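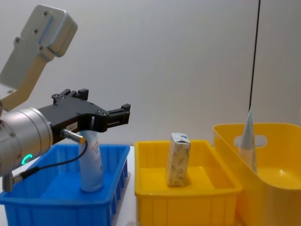 Start with the return meeting, before they've finished their coffee. A kid has been out of school for weeks - hospital, grandparents, a bad stretch nobody has a form for - and on the first morning back we sit them down with a group of adults and ask how they're feeling. They say fine. We write down "fine." I'd settle for one small green light, like the one glowing on that big silver joint, somewhere on the side of each eighth grader. On means ready to go. Since eighth graders don't come with one, we need a better meeting. Pause here. If they laugh, good. If not, go straight to the title slide.

7 Aug 2021
By the student support office, Brarnitz

Who I am and why I'm up here. School social worker, Fudholm Middle, which has 400 students and one office with a door that closes. Mention that I share the door with the speech therapist. Say that we rewrote our return meeting last year after I sat through one where the student fell asleep. Don't do the voice.

What the old meeting looked like. Thirty minutes on the calendar. Read out the old agenda slowly: welcome, attendance summary, missing work by subject, behavior expectations, supports, questions. The student got to talk under "questions." Let that sit. Most people in this room have run that meeting. I ran it for years and thought I was pretty good at it.

Ask for hands: who has read a child's attendance record aloud to that child? Put my own hand up first.

The attendance letter. Skip if running late. Our district uses Revance for the automatic letters, and it sent 700 of them one fall. One went to a family I was visiting that same afternoon. It opened with "We miss you!" and moved on to state law in the second paragraph. The mother had it on the fridge. She said she liked the first line.

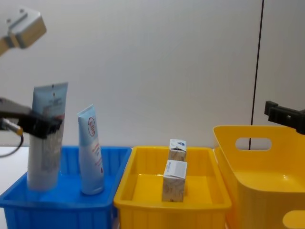
Upright in the blue tray, cap end down.

What we changed. Take this part slowly, people write things down here.

The meeting happens before the first day back, even if that means four in the afternoon. A kid who has to walk into homeroom in ten minutes isn't listening to you.

Fewer adults. The student, a parent or whoever is doing the parenting, me, and one teacher the student picks. The first year, the pick was usually the PE teacher. Some of my colleagues took this personally. I can report that they got over it by about spring break.

The missing work stays out of the room. We sort it out with teachers beforehand and hand over one page. Expect pushback here, usually from someone in math. My answer: you can still teach it, you just can't list it.

The student gets a sentence to use when other kids ask where they've been. We practice it. It can be boring, and boring is best. "I was out, now I'm back" has done more good in our building than anything I learned in graduate school, and I'm still paying for graduate school.

Then a check at the end of week one and again at week three. Week three is the one people skip. By then everybody has decided the kid is fine, mostly because the kid said so.

Money. Someone always asks. We spent 80 dollars on the whole thing, from the Sawatzky fund, and most of that was folders and granola bars. The granola bars went faster.

What didn't work. Be fair about this. We tried a feelings chart with faces on it. The sixth graders were polite. The eighth graders drew on it. We tried holding the meeting by video for families without a car, and that was fine for the parents and terrible for the kids, who turned the camera to the ceiling. We also never solved the bus. If a student lost their seat on the route while they were out, getting it back can take longer than the absence did. If anyone here has fixed this, please find me at lunch. I'll buy, it's a buffet.

If there's time, do the practice round in pairs. One person plays the student, one plays me. Remind the person playing the student that they're allowed to say "I don't know" as often as they like. Warn the other one not to fill the silence. Social workers are trained to sit with silence and I have yet to meet a group that lasts past the count of six.

Handout is the one-page version with the agenda on the front and the week three questions on the back. Leave copies by the door. Collect my pens.

Recent from Student Support
- Phone calls home that aren't about trouble
- Notes from the September counselors' swap day
- Who gets the quiet room? A scheduling headache
- Transfer students and the lunch table problem

Contact the office | © 2021 Brarnitz Student Support | Back to top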